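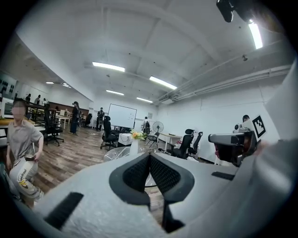 March 2023 - room notes, Wikel office

Going through the big room before we decide what moves and what stays. Putting it down here so the Sheehan people can read it without calling.

Lights

Fluorescent tubes all through, hung at different angles, which I assume follows some older desk layout. They were on the whole time I was working. Kardale quoted for swapping them to LED and the price was fair, but the quote runs out in April. I would like the same color of light over the desks and up by the railing. Still need the tube length. Did not bring the tall ladder.

Ceiling and pipes

White ceiling with beams across it. The beams stay as they are, no boxing in. Pipes and conduits run high along the right-hand wall. Anything tall going against that wall has to stop short of them - leave 7 inches clear and check again once the shelving is built. The drawing from Zarham gives the floor as 1,468 square feet. I get a little less with the tape, probably the glass partition. 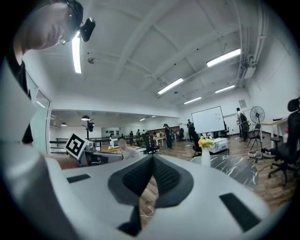
Railing and the raised part

Dark metal railing, keep it. Pendant lamps over that area can stay on their own switch. The standing lamp is black and goes wherever there is an outlet. The white panel on the back wall stays up until someone says what they want done with it.

Desks and storage

White desk area down the left side, with the dark metal shelving rack near it. Mesh office chairs are fine to keep. I want the rack moved back so a chair can roll out without hitting it. Budget for storage is 1,000 dollars and the new shelving will take most of that. Around 50 dollars for felt pads and cable clips, which can come out of petty cash.

To do
- tube length, all fixtures
- ask Zarham for the drawing with the partition on it
- answer Kardale on the LED quote
- outlet map for the left side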